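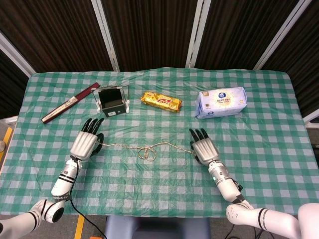

Comunidade Jarnton > Operações > Equipe de Manuseio e Embalagem

Robô na bancada de itens soltos: o que muda para quem trabalha no turno?

Mwajuma Athumani

Trabalho na separação de itens soltos da Jarnton, no turno que entra às 14h. Em junho a supervisão avisou que uma das bancadas passa a ser do robô de dois braços e que parte da equipe vai ser treinada para acompanhar o trabalho dele. Até agora recebemos uma folha com os horários do treinamento e só.

Queria saber de quem já passou por isso em outra unidade: o que a pessoa faz durante o turno? Continua valendo meta de peças por hora? E o que acontece com itens chatos como correntinha e cordão, que hoje já dão trabalho para a gente? Na nossa bancada vem de tudo misturado, pacote de lenço, barrinha, estojo, bijuteria. Tenho receio de ficar parada olhando e depois ser cobrada pela produção da máquina.

Caroline Massawe

Na unidade de Wedeck temos isso há pouco mais de um ano, então conto como ficou lá.

O dia mudou bastante. Antes eu separava e embalava o tempo todo. Agora monto a mesa, confiro o que vai entrar, acompanho e anoto as paradas no Stenix. Cada parada pede um código e uma frase curta. Não escreva só "erro", porque a manutenção devolve o registro e você preenche de novo no fim do turno, quando já esqueceu o que foi.

Sobre os itens: os de forma definida são os mais tranquilos. Embalagem mole é mais variável, depende de como ela fica apoiada. Corrente e cordão são outra história. Quando ficam como na foto do topo da página, com as voltas emboladas no meio e o resto esticado para os lados, eu registro como "item flexível enrolado" e deixo separado dos códigos de queda. No começo a gente misturava tudo. Numa revisão de 168 paradas, ficou impossível saber quantas eram de corrente, e o pedido de ajuste voltou sem resposta.

Meta: a de peças por hora saiu para quem acompanha a bancada. Entrou uma de registro completo. Isso foi negociado na nossa unidade, não sei se vale para a sua. Peça por escrito antes de começar o treinamento.

Do lado ruim, o corpo cansa menos e a cabeça cansa mais. Ficar atenta a uma bancada durante horas é puxado. Conseguimos revezamento a cada 2 horas, mas só depois de reclamar. E perdi a conversa com as colegas, porque cada uma fica num posto mais afastado.

Uma coisa prática: só se mexe na mesa com os braços em parada confirmada no painel. Mesmo que seja só para ajeitar a toalha.

Ingegerd Viklund

Aqui continuou tudo igual, só mudou o crachá. Acho que depende muito do chefe.

Matilde Neves

Sou do planejamento de turnos. Completo a resposta da Caroline em dois pontos.

O treinamento conta como hora trabalhada e tem que aparecer na folha com o código 1871. Se não aparecer, abra chamado no mesmo mês, pois depois do fechamento a correção demora.

Quem for para a bancada automatizada pode pedir para voltar à separação manual. O formulário fica na pasta da equipe, com o nome Teshome, que é o nome do projeto. A vaga de retorno depende da escala e já houve espera de semanas. Sobre o adicional de função, a proposta ainda está em discussão e não posso adiantar valor.

Mwajuma Athumani

Obrigada, Caroline e Matilde. Vou pedir a parte da meta por escrito. O revezamento não está na nossa folha, vou perguntar também.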